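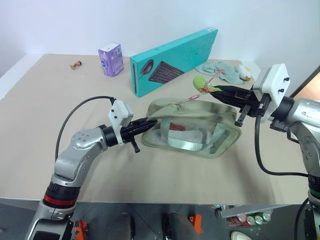
ポーチで机は片づくのか

前号で「机まわりの小物はポーチにまとめるとすっきりする」という投稿を紹介したところ、思ったより反応がありました。賛成が多かったのですが、私は当時から半信半疑で、今もそれほど変わっていません。9月から自分で続けてみた結果を、ここに書いておきます。

使ったのは、前面がメッシュになった布のポーチです。中が見えるから探さなくて済む、というのが売り文句でした。確かに、何か赤いものが入っているとか、白い包みがあるとか、その程度のことはわかります。ところが、その白いものが充電ケーブルなのかポケットティッシュなのかとなると、結局はファスナーを開けることになります。メッシュ越しに識別できるのは、形か色によほど特徴のあるものだけです。透明なビニールのポーチならもう少しましですが、あちらは中でレシートが貼りつくので、私は早々にやめました。

次に、ファスナーの引き手に付ける飾りの話です。小さなぬいぐるみやリボンを紐で下げておくと、つかみやすいうえに自分のものだとすぐわかる、という意見をDuygu Dağdelenさんからいただきました。疑ってかかったのですが、これは認めます。かばんの底を手で探るとき、細い金属の引き手より、綿の入った丸いもののほうがずっと早く見つかります。冬場に手袋をしたままでも開けられました。

ただし、紐の長さには注意してください。長いとファスナーの歯に噛みますし、机の上では隣の付箋やイヤホンを一緒に引きずります。私は最初、見た目で長いものを選んで二度噛ませ、二度目は紐を切りました。指が二本通るくらいの輪で十分です。柔らかい布のポーチは、ふたが折れたままだとファスナーが途中で止まりやすいので、片手で本体の端を押さえ、ふたを伸ばしてから引くほうが確実です。飾りだけを持って勢いよく引くのは勧めません。付け根の縫い目に負担がかかります。

肝心の「片づくか」ですが、私の机では、散らかる場所が外から中へ移っただけでした。ペンのキャップ、期限の切れた割引券、いつのものかわからない飴。メッシュの面を裏にして置けば見えなくなるので、なおさら放っておきます。三週間ほど経ったころ、ポーチの中身を探すためのポーチが必要だと言って、家族に笑われました。

収納用品の案内には、たいてい数字が付いてきます。Vilelaのチラシには「探し物の時間が変わる」とあり、試した人が417人と書いてありました。何を探してもらい、何と比べたのかは、裏面まで読んでもわかりません。Betbyの仕切り付きポーチは2,245円で、作りは丁寧だと思います。しかし仕切りが六つあると、どこに何を入れたかを覚える仕事が六つ増えます。覚えられる人は、そもそも困っていないのではないでしょうか。100円の無地の袋でも、入れるものを四種類までと決めた週のほうが、私には快適でした。

もう一つ気になるのが箱です。キーボードやマウスの箱を、捨てずに壁へ立てかけている方は多いはずです。保証のため、引っ越しのため、いつか売るため。わが家でも理由はそろっていますが、実際に箱が役に立ったのは一度だけで、しかも中敷きをなくしていました。長い箱は斜めに立てると場所を取らないように見えて、その手前に物が置けなくなります。ポーチを買い足す前に、まず箱を一つ処分してみるほうが、机は広くなると思います。小さな人形の類は、私は残す派です。眺めるために置いているものまで整理の対象にすると、だんだん机に座りたくなくなります。

以上を踏まえた今の私のやり方です。

・ポーチは一つ。中身は充電まわりのものに限る。
・引き手の飾りは付ける。紐は短く。
・閉める前に、今日使わなかったものを一つ出す。
・空き箱は保証書だけ抜いて処分する。

三つ目は守れない日のほうが多いです。それでも飴は出てこなくなりました。

反対意見も歓迎します。特に、メッシュのポーチを一年以上使い続けている方、中身がどうなっているか教えてください。次号では、ケーブルを束ねる面ファスナーと針金の紐を比べる予定です。Flivemisの製品について問い合わせを二件いただいていますが、まだ手元にないため、使ってみてから書きます。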